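Hallton Community Kitchen: Progress Report to the Nevier Fund
Tableware replacement and dining room setup, first half of the grant period
January 19, 2018
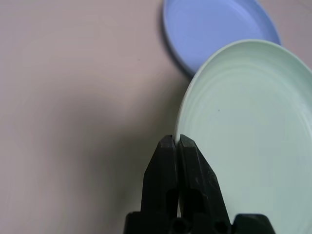
The grant was made to replace the tableware at our Hallton dining room and to improve how it is stored, set out and washed. Work started in August. This report covers what has been bought, what has changed in the room, what is late, and what we plan for the second half.

Purchasing

The original request was for white stoneware. After pricing it and talking to the two other meal sites in the Kincaid building, we changed to lightweight colored plates with a raised rim. We wrote to you about this before ordering and your office agreed to it. The colors in use are pale green and a lavender blue. Green is for the noon meal and blue is for the evening meal, which makes it easier to see at the hatch whether the right stack has come out. In practice the colors get mixed when the evening is busy, and we have stopped asking people to sort them during service. Sorting is now done at the drying rack afterward.

We have received 293 plates so far. Spending on plates and delivery is $1,558. A further $965 has gone to shelving, two wheeled carts and a set of drying racks. Receipts for both amounts are in the attached folder. The bowls were on the same order and have not been delivered. The supplier moved the date twice and we have asked for it in writing this time. We are still using the old bowls, several of which have chips, and the worst have been taken out of use.

Cups are not part of this grant. They are mentioned in one of our earlier letters by mistake.

Storage and setting out

The old plates were kept in a closed cabinet behind the serving hatch, in stacks too tall to lift safely. The new shelving is open and sits at waist height along the back wall. Stacks are limited to 30 plates. One stack can be carried by one person, and most of the evening team can manage it without the cart.

Tables are now laid before the doors open at noon. In the evening people still collect a plate at the hatch. We tried laying the tables for the evening meal for two weeks in the fall and went back to the hatch, as the room is used for the homework club until shortly before service and there was not enough time to wipe down and set up. If the club moves upstairs, as has been discussed, we will try again.

Washing

The plates go through the machine on the normal cycle. The raised rim holds a little water when the plates are racked flat, so they are now racked on edge. The rings on the inside of the plate can hold sauce if a plate is left to sit. A rinse before loading deals with this, and a note has been put up over the sink. Drying takes longer than it did with the old plates, and they need to be stood in the racks before stacking. We underestimated the rack space and bought one more set than was in the budget. The cost is included in the figure above.

Some scratching is expected with daily use. We check the plates at the end of each month and set aside any with cracks or rough edges.

Response from people using the room

Comments have been collected on cards at the door. Most of those about the tableware are positive. People mention the lighter weight, mainly older diners and parents carrying food for small children. A few said the plates are too shallow for soup or stew, and we agree. Those meals are served in bowls, which is one more reason the late delivery matters. Two cards said they preferred white.

Changes to the plan

The Gandano site was to receive its share of plates at the start of the year. Its kitchen floor is being repaired and it has no place to store them. Those plates are being kept at Hallton until the work is finished. We do not expect this to affect the total cost, but the Gandano part of the next report may be short.

Next steps

Confirm the bowl delivery, or cancel that part of the order and buy elsewhere. Put labels on the new shelves. Move the Gandano plates when the kitchen reopens. Write a one-page guide to setting up and clearing the room for new helpers. Decide with the Kincaid sites whether to hold spare plates in common.

We are not asking for any change to the amount or the end date of the grant. If the bowls have to be bought from another supplier at a higher price, we will send revised figures before placing the order.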